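Cómo preparar una mesa de trabajo con bandeja para piezas pequeñas

Nivel: básico. Tiempo: una tarde, si ya se tiene el perfil cortado.

Quien trabaja con piezas menudas sabe lo que cuesta encontrarlas cuando ruedan fuera de la mesa. En el taller Claredow usamos desde junio una bandeja con reborde y una estructura de perfil de aluminio, y el montaje apenas ha cambiado desde entonces. 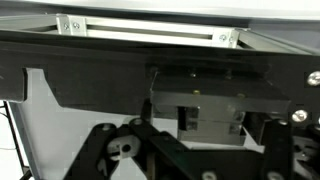
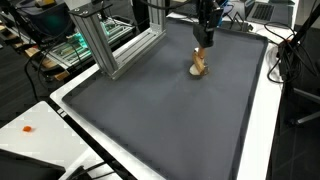

Perfil de aluminio ranurado en las dos fotos; en la segunda, la bandeja gris oscuro sobre la mesa blanca.

Materiales

– Una mesa lisa y firme, mejor de color claro.
– Una bandeja oscura, mate y con reborde.
– Perfil de aluminio ranurado para los postes y el travesaño.
– Escuadras metálicas con sus tornillos y tuercas de ranura.
– Llave Allen, nivel y un paño sin pelusa.
– Bridas reutilizables para los cables.

Paso 1. Limpiar y colocar la bandeja

Pase el paño por la mesa y por la base de la bandeja. Colóquela a 13 cm del borde donde vaya a apoyar los brazos. El fondo mate evita reflejos, y una pieza de color crema se distingue en él sin forzar la vista. Compruebe que no cojea apretando en las cuatro esquinas.

Paso 2. Armar la estructura

Monte primero la base en el suelo: dos postes verticales y el travesaño que los une por abajo. Meta las tuercas en la ranura antes de presentar las escuadras y deje todos los tornillos flojos. Apriete solo cuando haya comprobado el nivel, alternando un lado y otro. Si se aprieta un lado del todo, el otro ya no asienta.

Lleve después la estructura a la mesa y sitúe el travesaño junto al reborde trasero.

Paso 3. Ordenar los cables

Deje libre el centro de la bandeja. Lleve los cables por los laterales y enrolle lo que sobre con una brida, sin tensar. Los que caen al suelo conviene recogerlos al terminar – Suha Hourani tropezó dos veces con el mismo antes de que lo hiciéramos.

Paso 4. Revisar

Vuelva a pasar la llave por todos los tornillos al cabo de una semana. De los 11 que lleva nuestro montaje, dos se habían aflojado. Nosotros lo hacemos ahora los jueves, antes de empezar.

Coste

Con el perfil comprado a medida gastamos casi 200 euros. El corte en casa sale más barato, pero hay que limar bien los cantos.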